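Home Projects Course Work Lab Staff Contact

Project Ellis: Where Does the Stuff on a Shared Table Go?
Final report, group 4
Chanida Intarasuk, Naveed Durrani and Jozefína Gajdoš

1. Background

The workroom has one good table and everyone who uses it believes they leave it tidy. Our project measured this belief for 30 days in July and did not find much support for it. The assignment was to pick a shared surface, record what collects on it, and propose a layout people would keep to without being nagged. Gunnel Fjeld, our supervisor, asked that we interfere as little as possible. This ruled out Naveed's first method, which was throwing things away.

2. Method

We checked the table at 8 in the morning and again at 5 in the afternoon, and wrote down each item that had no reason to be there. An item counted as a stray if its owner could not be found within 20 minutes. Over the month we logged 74 strays. Pens led by a wide margin, followed by mugs, and then by a category Jozefína labeled "parts of something."

We sorted fixed items separately. The black tray was allowed to stay, as was the fake plant in its woven-style pot, which had more defenders than any of us expected. The red bins on the wooden shelves were meant to take everything else.

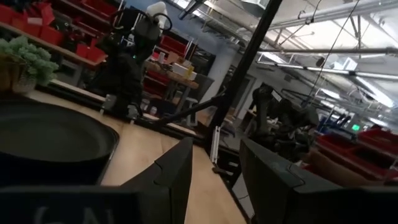 The bins did not take everything else. People told us they liked them, and several praised the color, but the walk to the shelves was apparently too much to ask of a person holding a pen. The tray was closer, so the tray won. By the second week it had become a small landfill with a raised rim – we began emptying it each evening and noting the contents.

3. Changes we tried

First we labeled the bins. Strays went down for two days. Then we moved the tray to the far end of the table, and the pile moved with it. A sign by Chanida asking people to "please consider the bins" was itself logged as a stray.

4. Results

Giving the tray one job, pens only, worked best. Mugs remain unsolved.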